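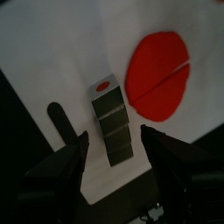 Hoher Block mit vier Segmenten und rotem Punkt auf der Oberseite, rechts daneben die geteilte rote Scheibe.

Zwischenbericht an die Förderstelle Kistbridge
Projekt Jurkia — Formensatz für den Anfangsunterricht
Stand: 29. Oktober 1999

1. Stand der Arbeiten
Der Formensatz ist im Entwurf abgeschlossen. Seit dem letzten Bericht wurden die Blöcke und die Scheiben überarbeitet. Der hohe Block bleibt dunkel und ist durch drei dünne helle Linien in vier Abschnitte geteilt. Kinder sollen daran ablesen können, wie oft der einfache Würfel in die Höhe passt. Der rote Punkt auf der hellgrauen Oberseite zeigt an, welches Ende nach oben gehört. In der ersten Fassung fehlte er, und die Blöcke wurden in Plalby häufig verkehrt herum aufgestellt.

Die rote Scheibe dient der Einführung der Hälfte. Sie liegt flach auf dem Tisch und ist durch eine schräge Linie geteilt. Der Rand ist noch ungleichmäßig. Für die Serie muss er sauberer werden, damit die Kinder die beiden Teile ohne Hilfe vergleichen können.

2. Erprobung
Erprobt wurde in zwei Gruppen in Plalby, jeweils über acht Unterrichtsstunden. Die Arbeit mit dem Block lief ohne größere Schwierigkeiten. Bei der Scheibe brauchten mehrere Kinder eine zweite Erklärung — das Wort »Hälfte« war ihnen geläufig, die schräge Teilung aber ungewohnt. Nawal Radwan hat die Arbeitsblätter daraufhin umgestellt und beginnt jetzt mit der Scheibe in gedrehter Lage.

Eine weiße Unterlage hat sich bewährt. Dunkle Teile sind darauf gut zu erkennen. Leichte Falten im Material stören beim Aufstellen kaum.

3. Mittel
Für Muster und Farbproben wurden 300 Pfund ausgegeben. Das Angebot von Mac Carthaigh für die Kleinserie liegt vor, die Transportkosten sind darin noch nicht enthalten.

4. Nächste Schritte
Bis Dezember sollen fünf vollständige Sätze vorliegen. Offen ist die Frage der Aufbewahrung; die bisherigen Schachteln sind für den hohen Block zu flach. Ein Vorschlag dazu folgt mit der nächsten Abrechnung.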